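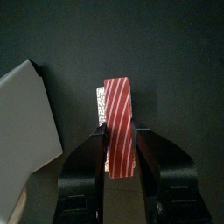
Workshop > Builds > Long reads

The arm lives in what used to be the dining end of Mariama Quartey's kitchen. Bench from a skip, good lamp, a kettle within reach. Three joints printed on a borrowed machine, the rest bought, scrounged or swapped. 29 April 2020, everyone stuck indoors, and she is on her second gripper.

The first one was awful, she says. Two flat plates on a screw. Slow as anything. It crushed a matchbox, then dropped the next one, then stripped its own thread on a Sunday night with no spare in the house.

So, fingers. Black, curved, wide at the root and narrow at the tip, a pair of grooves across the lower part of each. The shape came out of a lot of cardboard. She cut the outlines with kitchen scissors, pinned them to a board and pushed them together by hand, over and over, until the tips met the sides of a block before anything else did. Cheap way to do it. Took an evening.

The camera was an afterthought and is now the bit she talks about most. It's small, it sits at the wrist and it looks straight out past the fingers. The job she has set the arm is dull on purpose: take hold of a narrow block, stand it somewhere else, let go. Some of the pieces have a printed pattern on them. Dark red with thin white diagonal stripes is the favourite, becuase the stripes give the software something to lock on to and it stands out a mile on a near-black surface. The speckled white and grey one is harder work. Put it behind the red and the arm has to decide where one stops and the other starts. Some days it can't.

170 tries so far, all in a school exercise book. Date, piece, grip or no grip, swearing optional. 82 good ones. She'd like that to be higher and reckons lighting is most of it. Gloss black fingers throw highlights along their inside edges and the software sometimes takes a highlight for a block. Sandpaper is next. Or matt paint, if the shop ever posts it.

The motors are Boller, second-hand, from a sign-making firm that shut. Driver board is a Kadlec, bought new, the only part she paid full whack for. She tried a Solov before that and had no luck with it (hot, noisy, went back in the box). Cable runs are zip ties and hope. There's a proper harness drawn up, on the back of an envelope, on the fridge.

Costs? She'd rather not add it up. Her sister has offered to.

Before all this she used the benches at Trultska, the shared workshop across the river, two evenings a week. Laser cutter, pillar drill, people who knew what they were doing. It's shut for now. They swap files and moan at each other over video instead, and a bag of bearings turned up on her doorstep last week with no note in it. She misses the drill more than anything. Hand-drilling the finger mounts meant throwing away two pairs before the holes lined up.

What's it for? Sorting, maybe. Her mum has a tin of dominoes and a tin of buttons and has asked, more than once, wether it could do the buttons. It couldn't. The tips are too broad and the camera goes blurry that close in. A third set of fingers is drawn, slimmer, with a rubber pad at the end, and she wants them on the arm in May.

Until then it's blocks. Pick up, put down, write it in the book, nudge the lamp a bit to the left, go again.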